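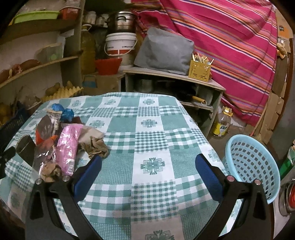 Green-and-white checked tablecloth, blue bag at the back left.

Money > Investing Basics > Reading Company News

How to read an 8-K when your company gets a new boss

Last updated June 2024

I own shares in a handful of companies, and every so often one of them swaps out its chief executive. My old routine was to read a headline, panic a little, and then check the share price nine times before lunch. These days I go and read the filing first. It takes me less time than a cup of coffee and I feel a whole lot calmer afterward!

I'll use Vanotetti as my running case, a kitchenware company I've held for a while (500 shares, bought in two goes, nothing fancy). It changed leaders last December, and the paperwork was pretty typical.

Step 1. Find the filing

Public companies in the US have to tell the SEC when a top officer comes or goes, and they do it on a form called an 8-K. They generally get four business days. Go to the SEC's EDGAR search page, type in the company name, and filter the list by form type. You can also look on the company's own website under "Investors" or "SEC filings," but I like EDGAR better (company sites love to bury things under three menus).

Step 2. Look for Item 5.02

An 8-K is split into numbered items. The one you want is Item 5.02, which covers directors and certain officers leaving, being elected or being appointed. If you see Item 7.01 or 8.01 as well, that's often where the press release gets mentioned, and the release itself is usually attached as Exhibit 99.1. Read the item first and the press release second. The release is the version with all the adjectives in it.
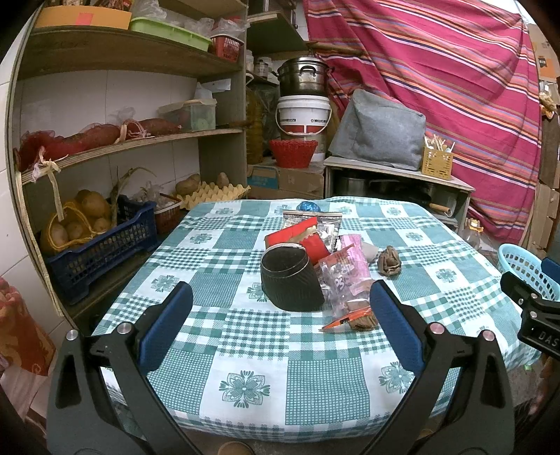 Step 3. Get the dates straight

There are usually at least two, and they trip people up. One is the date the board made its decision or the old boss gave notice, and the other is the date the change takes effect. With Vanotetti there was a third one too, when the outgoing chief would stop being a paid adviser. I jot them all on a sticky note so I'm not scrolling back and forth.

Step 4. Read the exit wording slowly

Did the person retire, resign, or get terminated "without cause"? Those words matter for the payout, so companies choose them carefully. You may also see a line saying the departure wasn't the result of any disagreement with the company. I find that line mildly comforting, but plenty of filings leave it out and I don't read doom into it.

Step 5. Check the pay

Look for base salary, target bonus and any stock award. Vanotetti's new chief got a base salary of $998 thousand (I'd love to know who argued over the last two!) plus shares that vest over four years. Longer vesting makes me happier. If the filing says the terms will be disclosed later, set a reminder and look for an amended form, marked 8-K/A.

Step 6. See where the new person came from

The filing has to give some work history. An insider who ran a division tells me the board probably wants more of the same. An outsider can mean a shake-up. Vanotetti hired from Kultis, a rival that had just closed 40 stores, and yes, that made me sit up. I went and read the Kultis annual report before I decided anything, and I ended up keeping my shares.

Also check whether the new boss gets a board seat, and whether the chair and chief executive jobs are held by one person or two. I prefer two, but that's just me.

Step 7. Wait a bit

I give it until the next earnings call. New chiefs often bring bad news forward in the first quarter or two, so the numbers can look rough. When Obeidat changed hands at the top I sold the same afternoon, and I've regretted it ever since. With Usta I waited, listened to the call, and then sold half for $1,594. I'm still fine with that one.

I'm a hobby investor and not an adviser, so please do your own reading before you buy or sell.

Filed under: Stocks, SEC Filings, Beginner Guides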